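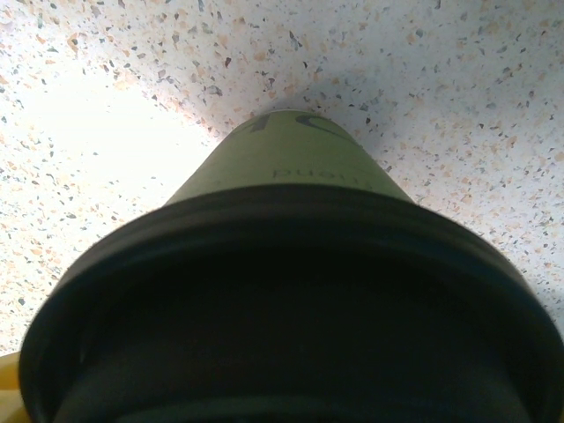 Wustero — Setter/maintainer, two-arm packing cell

Print this page | E-mail this job to a friend

We want one person to look after one machine. The cell packs takeaway orders, and the people who sold us the idea said it would more or less run itself. It doesn't, and we have stopped believing anyone who says so. If your covering letter says it will, we shall probably stop reading.

Cables take up more of the job than the arms do. You would check every tie and connector before the 7 a.m. start, replace worn finger pads, and re-teach positions after anything has been knocked. On both arms the purple cable arches up from the wrist bracket and is tied back along the white link, and we expect you to have opinions about how much slack to leave there. Bring them to the interview.

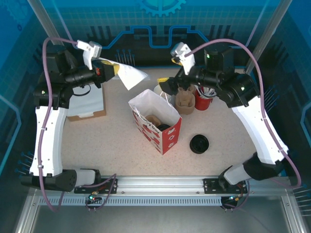
Fault-finding is mostly dull work and we'd like somebody who doesn't mind. The log has 969 entries in it, many of them saying only "stopped, restarted", and you would be expected to write better ones. Thin stock causes arguments: a white sheet held in one gripper with a corner hanging down, as the left arm has it, is a different job from a stiff cup carrier, and a setting that suits one may well not suit the other. Change one thing at a time and write it down.

You need two years on any sort of automated kit. Certificates are welcome but we will still hand you a screwdriver.

Trial shift: 80 minutes, paid. Apply to Anitha Varma by the end of November.

Comments

Lororitz: Is there on-call?
Pushpa Semwal (Wustero): Yes, one week in four, paid extra.
oldfitter60: "Look after one machine" usually means three by spring.

Related jobs
Night fitter, Nomura Road
Stores assistant, Rumum depot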